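Ordnung ist das halbe Labor

Die Roboter-AG in Stullesard hat sich für den Schulpokal in Katiyar eine Aufgabe gesucht, die jeder Elternteil kennt: Räum die Kiste aus. Zwei Arme, eine Plastikbox, zwei Reagenzgläser mit blauen Kappen. Das Regelheft umfasst 12 Seiten, vom Deckel handelt eine halbe. 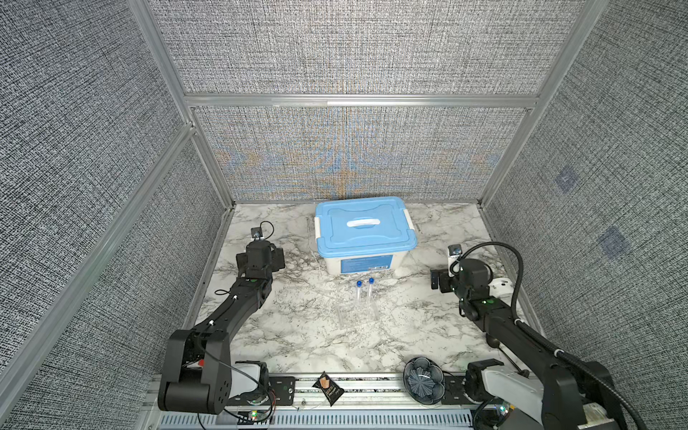
Wie viel Zeit hat ein Team? 3 Minuten pro Lauf, und wer dazwischengreift, fängt von vorn an.

Der Deckel, das lernt man im November schnell, ist der eigentliche Gegner. Erst wenn er neben der Box liegt, beginnt das, was im Antrag an die Schulleitung »Laborassistenz« hieß. Mörser und Stößel gehören dazu, ein Schälchen auch. Gemahlen wird vorerst nichts - man will die Erwartungen in Jakmont, dem ewigen Rivalen, nicht unnötig schüren.
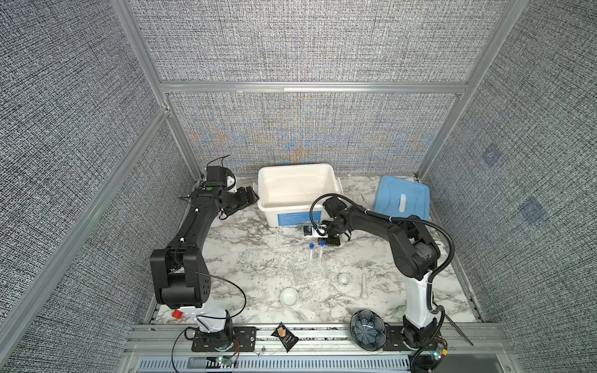
Was die Hand sieht

Jeder Arm trägt eine Kamera am Handgelenk, und wer ihr zusieht, entwickelt Demut. Eine Wanne, die man im Schlaf greifen könnte, wird aus dieser Nähe zum Gebirge. 80 Übungsläufe verlangt der AG-Plan, danach darf gestritten werden, wer das Programm verbockt hat.

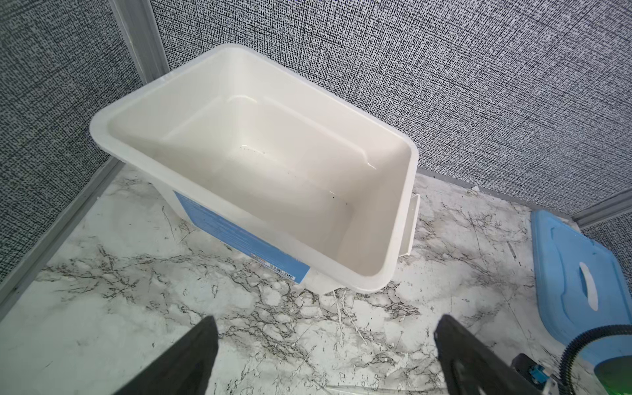

Blick vom Handgelenk: die weiße Wanne, rechts daneben der hellblaue Deckel.

Das Team heißt Kivham, was angeblich etwas bedeutet. Die Punkte vergibt die Jury für Sorgfalt, Tempo zählt erst bei Gleichstand. Den Schülern gefällt das - zu Hause gilt bekanntlich die umgekehrte Regel.

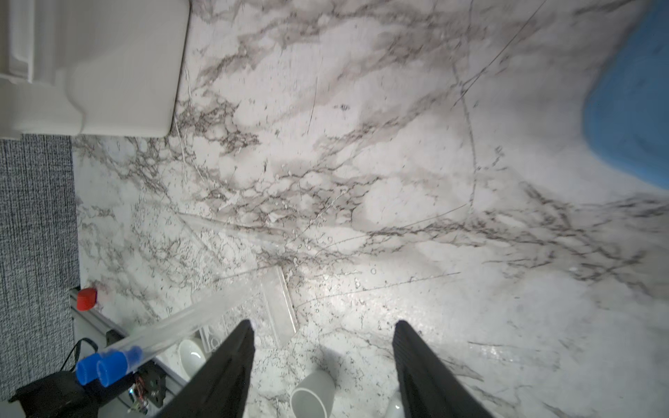

Bis zum Pokal soll auch das Zurückräumen klappen. Im Regelheft steht es auf der letzten Seite, und die haben bisher zwei Leute gelesen.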